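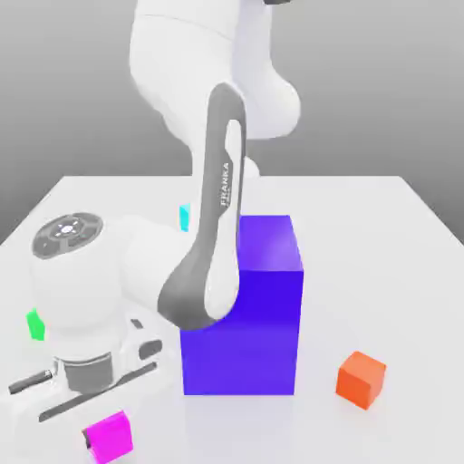
A white robot arm beside a big blue-violet block. Computer-made picture.

What is a strike? (And why do people walk off the job?)

OK, quick one this week, lots to get through.

Say you work in a bakery. You get up at 4 in the morning. The pay is low and the ovens are so old they smoke. You ask the boss for a fix. Boss says no. You ask again. Still no.

One worker asking is easy to ignore. But what if everybody asks together? That's a union – a group of workers who team up and speak with one voice.

How it works

Workers vote to form a union. Then they pick a few people to sit down with the bosses and talk about pay, hours, breaks, safety. Lots of talking. Sometimes months of it. The grown-up name is "collective bargaining." Collective = together. Bargaining = making a deal.

If they agree, they write it all down. That's called a contract, and both sides have to stick to it.

And if they can't agree?

Then the workers might vote to strike. A strike means they stop working, all at the same time, until there's a deal. Usually no work = no pay, so it's a big choice. Families have to be careful with money. Some unions save up a strike fund to help with food and rent.

You might see strikers walking in a line outside with signs. That's a picket line. Singing too, sometimes. Drums if you're lucky.

A story from Etivbridge

There was a cannery in Etivbridge called Trovitance. It had 700 workers, and many of them had moved there from other countries. They spoke lots of diffrent languages. The bosses figured they would never team up.

Wrong! A worker named Bogdan Marinescu went door to door with his neighbors, and they got every flyer translated. One January the workers went on strike. It lasted 64 days. Cold ones. Kids brought soup to the picket line after school.

In the end they won a raise and a real lunch break. Not everything they asked for – they wanted new floors and didn't get them untill much later.

Words to know

Union – workers who join together
Contract – a written deal
Picket line – strikers standing or marching outside work
Scab – a rude word for someone who works during a strike. Maybe don't shout it at dinner.

Try it

Ask a grown-up in your family if they were ever in a union. What job was it? Did they ever strike? Write down what they say and bring it in Wednesday.

Filed under: Kids Explain > Work & Fairness

182 shares | 90 comments

More for young readers
What is a boycott?
Why do we have weekends?
Who makes the rules at work?
What does a mayor do all day?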